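Tue 15 February
Sim collection, desk room, two-arm setup
U. Grajales

Restarted the Marulanda set this morning after the Rendberg build went in. Same room layout as the last set, textures reshuffled per episode. Controller gains are the ones from November. I did not touch them.

First hour was wrist views only. The old set had too many episodes where the wrist stream was all furniture and wall, and the loader threw them out as blank. Nerier wants them kept this time, with the gripper state logged against each image, so the blank filter is off.

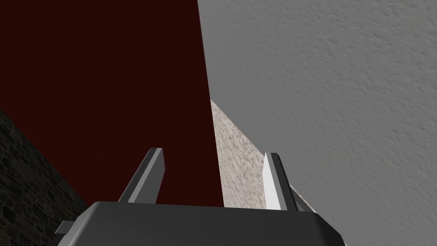
Wrist view, fingers open, nothing held.

The maroon plane has no texture at all and takes up a lot of the view. Depth is fine on it, feature matching is not. The plaster wall and the speckled surface give plenty of points. I put a note in the config to try a light grain on the flat materials, but not in the middle of a set.

Moved over to the room view after that to check both arms against the desk. Colored drawer fronts are loading with their symbols. Lamp is on the desktop. There is a gray cylindrical thing floating next to the left gripper, with nothing under it. Filed that under object spawn and left it for Buster to sort out on the next build. Any episode with a floating object gets tagged, not deleted. 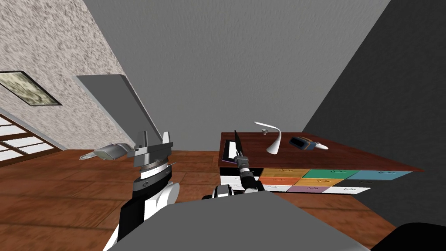 Notebook 3, p. 24

Episode count at lunch was 713. Operator resets were slow, mostly the right arm taking the long way back to its start pose. Shortened the reset path and it went better.

Went back to the wrist stream in the afternoon to compare with the morning. Wanted to know how much near-duplicate material we are storing when the arm sits still between commands.

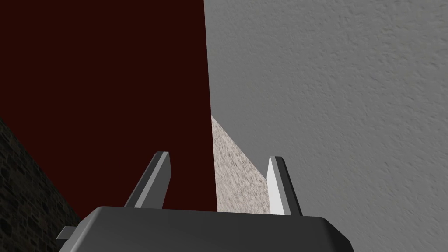
Dropping the idle stretches at load time looks safer than dropping them at record time, so the raw logs stay whole. Set the idle cutoff to 8 steps for now. Ulises to rerun the split with that number and compare the validation loss before we change anything else.

Still open: material grain, spawn bug, right arm start pose.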